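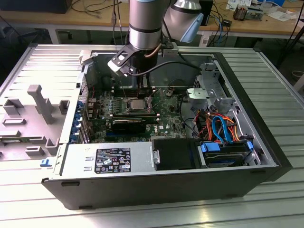 Why Plurkeo moved its language models off the cloud and onto small boxes

Pui-shan Chow spent most of her early career tuning databases, and she talks about artificial intelligence in the same terms: reads, writes, wait times. As head of inference engineering at Plurkeo, she runs the group that builds Ayaaba, a language model meant to answer maintenance questions inside factories and water plants where the network connection is poor or deliberately absent.

The first version of Ayaaba ran in a rented data center. Customers sent a question, the model produced an answer, and the answer came back over an encrypted link. "It worked in the demo room," Chow says. "Then we went to Hustbridge, and the link dropped every time the pumps on the east side started. You can't ask an operator to wait for that."

Hustbridge, a water treatment operator, was the company's first paying customer. Its control network has no route to the public internet. The pilot used a separate cellular modem, and Chow's logs from the period show response times that varied from acceptable to useless within the same hour. By December her group had stopped trying to fix the connection and started trying to shrink the model.

The main tool was quantization, in which the numbers that make up a trained network are stored at lower precision. Ayaaba's weights were originally held in 16-bit form. The current release stores most of them in 4 bits. Chow says the memory saving was the easy part to predict. "Memory bandwidth is what sets your speed when you generate text one token at a time. Every token means reading more or less the whole model again. Make the model smaller and you read less. The arithmetic units were mostly idle anyway."

Accuracy was harder. A general benchmark showed almost no loss after compression, but the group's own test set, built from pump and valve manuals, showed a clear one. Part numbers were the worst case. The compressed model would return a number with two digits swapped, in an otherwise correct sentence.

"A general benchmark doesn't care about part numbers," she says. "Our users care about very little else."

The fix was to stop asking the model to remember them. Ayaaba now searches a local index of the customer's documents before it answers, and any part number in the output has to match a string in the retrieved text. If it doesn't match, the answer is held back and the user sees the source pages instead. Chow puts the rate of held answers at about 3 percent, higher at sites with scanned manuals. She would like it lower, although she does not consider it a defect. Bad scans produce bad text, and the check is doing its job when it refuses them.

The group also kept a few layers of the network at higher precision. They found these by testing one layer at a time, compressing it, and measuring the damage – a slow process that took 14 days of machine time for each candidate model. The sensitive layers were mostly near the beginning and the end. Chow says this agrees with what other teams have reported, but she would not have shipped on the strength of someone else's results.

Updates are still awkward. With no network path, a new model has to be carried in on a drive, checked against a signature, and installed during a maintenance window. Plurkeo uses a tool called Pretura for this, written in-house, which keeps the previous model on disk and can switch back in under 60 seconds. Hustbridge has used the rollback once, after a tokenizer change broke the handling of inch marks in pipe sizes.

"That one was ours," Chow says. "We tested with the proper inch symbol. They type two apostrophes."

She is cautious about what comes next. Customers ask whether Ayaaba could act on its answers, by opening a work order or changing a setpoint. Work orders are being tested, with a person approving each one. Setpoints are not on the schedule. A language model has no timing guarantee, she says, and a control loop needs one. "I'd want a separate system with hard limits between the two, and I'd want somebody else to write it."

For now her group is working on the index, which takes longer to rebuild than she thinks it should. The current suspect is the table parser. It handles ruled tables well and merges the columns in almost everything else.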